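Kitchen > Tips > Soups and Stews

September, by the Truditz kitchen page

Lentil soup without meat, and how to keep it from being too thin

I make lentil soup every Wednesday in the cold months. My family comes from Terkamley, where this soup is made with a lot of smoked sausage, but I make it now without the meat and we like it the same. The most frequent problem is that it is watery. For one pot I use 300 grams of brown lentils, two carrots, one onion, and a spoon of tomato paste. This gives 6 bowls.

Fry the onion slowly before anything else goes in the pot. It should be soft and a little brown at the sides. Then put the tomato paste and stir it one minute, until the color is darker. Many people put the paste together with the water and the soup tastes raw.
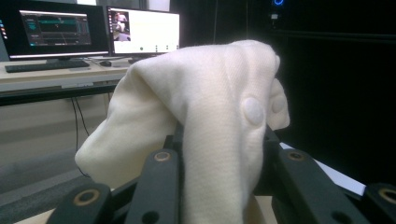 Tomato paste is also the worst thing in the kitchen for stains. I keep an apron on the door and still I get orange spots, always on something pale. An off-white knit with round white buttons is exactly what you should change out of before you open the can. If it happened already, rinse the spot from the back side with cold water and put a little dish soap on it.

Salt goes in at the end. When the lentils are soft, take two ladles of soup out, crush them well with a fork, and return them to the pot. I do not use flour for this. If you have a hand blender, push it three or four times only, or you will have baby food.

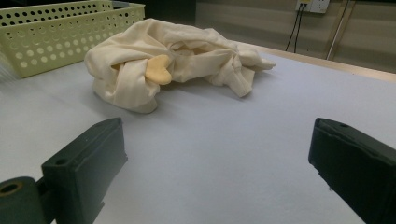
For keeping, let the soup cool with the lid a little open and then put it in the refrigerator in flat boxes. Next day it is very thick, so add half a cup of water when you heat it. Kitchen cloths I wash apart from clothes, and I look through the heap first. A small yellow heart in the folds of a cream cloth is easy to miss, and small pieces like this I take out before the machine starts.

Red lentils cook faster but they fall apart, so for them you can skip the crushing. A little vinegar in each bowl is very good, also some black pepper.

283 shares

6 comments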